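Dec 21, 2021

Notes, Urkside two-day tour -- test run of the booking sheet + pickup route. Writing this fast before I forget.

Day 1. Left Gevthorpe depot 16 min late, my fault, had the wrong passenger list open. The new sheet sorts by hotel name and not by stop order so the driver went past Meesuk and had to double back. Fixed in the sheet now (column D). Prasanna please check the formula, it breaks if a cell is blank.

Cellar visit ran long again. 600 ml carafe is too much for a tasting group, people sit down and dont get up. Asked them to pour smaller. They said maybe in July.
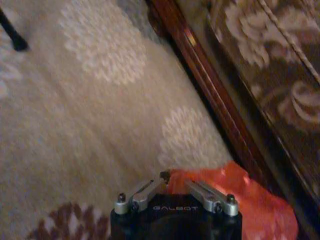

Guesthouse in Sokby for the overnight. Heating fine, breakfast too early for us, Prasanna Herath has the key codes. Still no agreed wording for the room blurb on the listing. The old one says "simple rooms" and we get complaints from both directions. Try something like: pale carpet with white flowers in it, a bit of rust red, soft pile -- shoes off please. Then the bit on towels. Keep it short, the listing cuts off at 118 characters on phones and mine is allready over.

Day 2. Ferry leg. Need 30 min between bus and gangway, not less, the ticket window only opens one side. Two guests wanted to swap to the later boat, sheet has no field for that. Add one??

To do
- blank cell bug
- ask ferry office re group tickets
- rewrite the "what to bring" email, still mentions the old bus
- invoice for lunch, day 2, not recieved yet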